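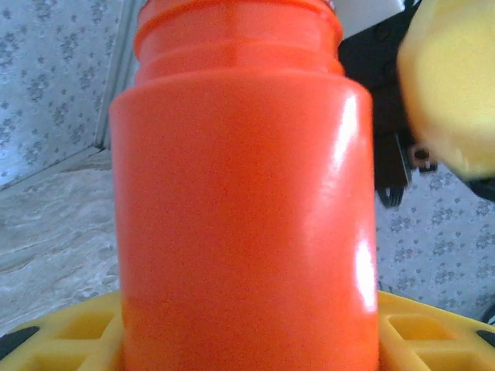 Lurnberg ground handling: where we've got to

Search this site Search Go
4 min read

February 22, 2020

Hello Borislav,

You asked for something a bit more readable than the last spreadsheet, so I've written this one as I'd say it. It covers the money Flikosetti put into the passenger assistance work at Lurnberg, and what we've done with it since the autumn.

The handover first, as that was the bit you were most worried about. We took over the assistance desk from Jurić on the date agreed, and all 19 of their staff who wanted to come across did so on their old terms. Two of the night team changed their minds a week beforehand and then changed them back again, which made for an interesting few days with the rota! Everyone now has an airside pass. The last one came through on a Thursday afternoon after I'd rung the pass office so often that they knew my voice.

Training is going well. We said we'd put 80 people through the new course by the end of March, counting the check-in and gate staff as well as our own, and I think we'll make it, though it'll be tight. The gate staff are the hard ones to get hold of. Their shifts move whenever the Flondham flights move, and the Flondham flights have moved a lot this winter. Nii Nartey has been running sessions at half past four in the morning to catch the early crew before they open up, and bringing his own kettle. I went to one. It was very good and I was no use to anyone by lunchtime.

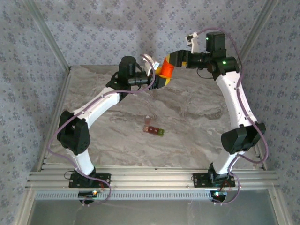
The waiting area by gate 5 is the part I'm less happy with. The seats are in, with proper armrests so people can push themselves up, and the help point has been wired. But the lowered counter came back from the joiner too deep, and a wheelchair user sitting at it can't reach the card machine without leaning right over. We've sent it back. They're not charging us for the second one, but we've lost three weeks, and until it's sorted the desk is working from a folding table with a cloth on it. Passengers have been very nice about it.

On numbers - we helped 3,000 passengers between the handover and the end of January. Waits for people getting off a plane are better than they were under the old set-up, apart from Sunday evenings, when three arrivals land nearly on top of each other and we simply don't have enough hands. I'd like to move one person from the Tuesday late shift to cover that. It doesn't cost anything extra, but it does change the staffing plan you signed off, so please could you say yes or no in writing?

Spending is a little under where we'd planned to be, nearly all of it down to the counter. I'd rather hold on to that money than hand it back, as the second ambulift needs new tyres before Easter and the quote was higher than I'd hoped. I'll send it over with the receipts.

If you're coming through Lurnberg in March, do let me know which flight and I'll meet you at arrivals. Nii would like to show you the course too - I'll ask him to do a later one.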